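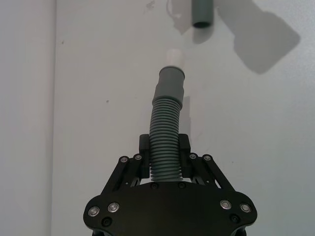
Desmond Tran says the hamerkop is a stork and always has been, and that I should fix the entry. Well, I looked it up again, and I'm leaving it the way it is! For a long time people did put it with the storks, and some books put it with the herons, but it now sits in a family all its own, Scopidae, with the shoebill and the pelicans as its closest living relatives.

Hamerkop (Scopus umbretta)

The hamerkop is a medium-sized brown wading bird found over most of Africa south of the Sahara, on Madagascar, and in the southwest of Arabia. The name is Afrikaans for "hammerhead," and once you've seen the bird side-on you'll never need it explained (long bill in front, shaggy crest sticking straight out the back). You'll also see it spelled hammerkop, and older writers called it the umbrette.

Appearance

The bird is 55 centimeters long, give or take the individual, and brown all over with a faint purple gloss on the back if the light is kind. Males and females look the same to me and to everybody else I've gone birding with. The bill is flat from side to side with a small hook at the tip, and the legs are black. In the air it looks bigger than it is, because the wings are so broad, and it sometimes soars with its neck stretched out in a way that had me calling "raptor!" on my first morning at Flarkton. Bijan Nazari still brings that up.

Food

Frogs, mostly, and tadpoles when they're around. It takes small fish too, along with shrimp, insects and the odd rodent. It wades in shallow water and shuffles one foot in the mud to stir things up, and it will happily ride on a hippo's back and fish from there.

The nest

I could go on about the nest all day. It's a huge domed thing of sticks, usually in the fork of a tree near water, with a mud-lined tunnel going in from below or the side. The one I measured in May on the Arabzadeh farm was 123 centimeters across.

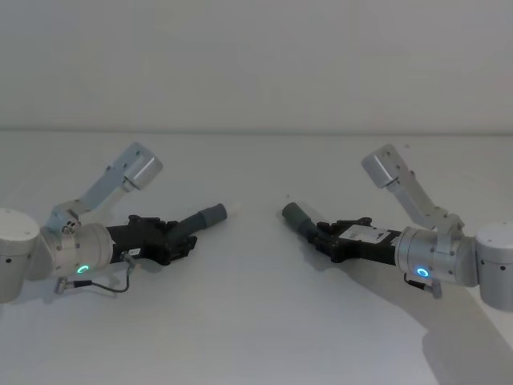 Both birds in a pair do the building, and they'll go on adding to it with bones, rags, bits of hide, whatever they can carry. A pair often builds more nests than it ever uses, and the spare ones don't stay vacant for long. Barn owls and eagle-owls move in, so do Egyptian geese, and Pendo Rweyemamu once found a genet asleep in one. Eggs are white, usually three to seven to a clutch, and the chicks stay inside for seven weeks or so before they fly.

Voice and habits

Alone, it's a quiet bird. Put several together and they cackle and yelp and run circles around each other with their crests up, and one may stand on another's back without any mating going on. I haven't read a good explanation for that yet.

In folklore

Across much of its range it's thought to be a bad-luck bird, and in some places people believe lightning will strike anyone who robs the nest. That has probably helped it a good deal. It isn't considered threatened, though it does need clean shallow water, and pesticides are a worry in farming areas.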